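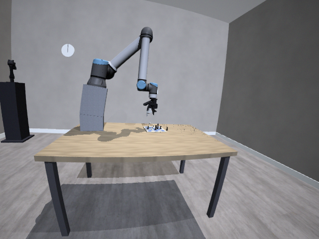

Traltari Sugar-Free Chocolate Moulding Drops, 502 g bag

Product code: 141
Made by Gralteck
Storage: cool and dry cupboard, not the fridge

These are small dark chocolate drops for melting, dipping and filling moulds. They are sweetened with erythritol and a little stevia, so there is no sugar added. Many of our customers follow a low carb diet and they asked us for a chocolate which becomes hard again at room temperature and does not taste of coconut oil. It took us a long time to find one that we liked. The Traltari drops set with a shine if you melt them slowly, and they break with a clean snap.

Ingredients
Cocoa mass, erythritol, cocoa butter, inulin, emulsifier (sunflower lecithin), steviol glycosides, natural vanilla flavouring.

Allergy advice: made in a kitchen which also handles milk, almonds, hazelnuts and peanuts. If you have a nut allergy, please choose another product.

How to melt

Put the drops in a dry bowl over a pan of water which is just steaming. The bowl must not touch the water. Stir all the time with a dry spoon. When two thirds of the drops are melted, take the bowl away from the heat and continue to stir until the rest has gone. In the microwave, use half power and stop every 20 seconds to stir.

Please be careful with water. Even a few drops from a wet spoon can make the whole bowl thick and grainy. When this happens it cannot be used for moulds any more, but with some warm cream it still makes a good sauce.

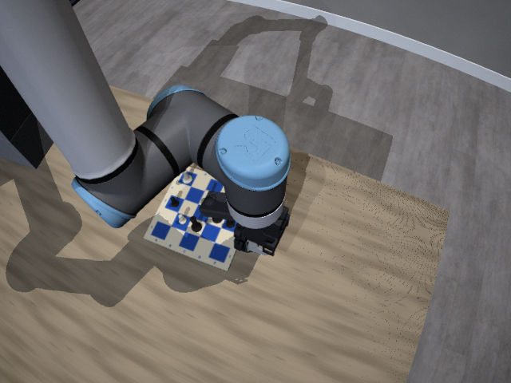

For filled chocolates, brush a first thin layer inside the mould, let it set, and brush a second one over it, with more on the sides than on the bottom. The sides are where the shells usually crack. Fatima Bako, who tests the recipes for our shop, fills hers with peanut butter mixed with powdered erythritol and a pinch of salt. The filling should be cool when you put it in, otherwise it softens the shell. Leave a small space at the top for closing.

Which size to buy

The 502 g bag is the usual choice for home baking. If you make chocolates for a market stall or a school fair, the 620 g tub has the same drops inside and a lid that closes again. The tub comes from the Eze packing room and is sometimes sent one day later than the bag.

Delivery

Orders placed before noon leave us the same day, except on Saturday. From June until the end of September we add a cool pack, for which we do not charge. If your drops arrive with a white or grey surface, they have been warm on the way. They are safe to eat and they will melt normally, but please write to us and we will look at your order.

What customers wrote

"Good dark taste, not too bitter. My husband did not notice that there is no sugar." Ebere Sani

"I find the cooling feeling of erythritol a bit strong when I eat them from the bag. In brownies I do not feel it." Ekkachai Kaewmanee

"Shiny on the first try. The bag could be easier to open." Yakubu Ogunleye

Goes well with

Atberg silicone egg mould
Atberg pastry brush, narrow
Traltari powdered erythritol

Eating a large amount of erythritol may have a laxative effect. Keep chocolate away from dogs.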